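Drunitside Community Help > Building Materials and Structures

Does honeycomb core crush at a steady load?

Asked by Wei, April 2011

I'm working on a student project about wall panels that take an impact without passing it all to the frame behind. I want to use a paper honeycomb core between two thin plywood skins. My supervisor mentioned that wood and bone do something similar with their cells. My test pieces are 100 mm by 100 mm and 47 mm thick. The load goes up to a sharp peak, drops, then stays fairly flat until the core is packed down. Is the peak real or a fault in my setup? The panels would go in ordinary rooms, behind a plain painted finish.
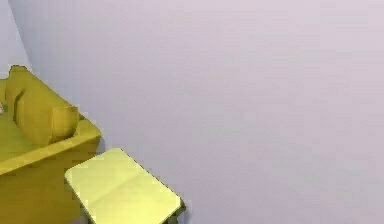 Mustard-yellow sofa and pale lavender-grey wall (computer rendering)

I can post the load curves if anyone wants them.

2 answers

Gifty Quaye
The peak is real. The cell walls have to buckle before they start folding, and the first buckle takes more force than the folds after it. If you want to get rid of it, crush the core slightly before you glue the skins on – a millimeter or two is usually enough. Then work out the energy from the flat part of the curve only, and stop where the load starts to climb again.

Also check your sample size against your cell size. Cut cells along the edges are weaker than whole ones, so small pieces read low. I would repeat a few at 200 mm if your machine can take it.

Esden
Foam is easier. We used it on a job and had no trouble with peaks. Don't know about the bone thing.

Comment from Wei: Thanks Gifty. Pre-crushed three pieces and the peak is mostly gone. Will try the bigger size next.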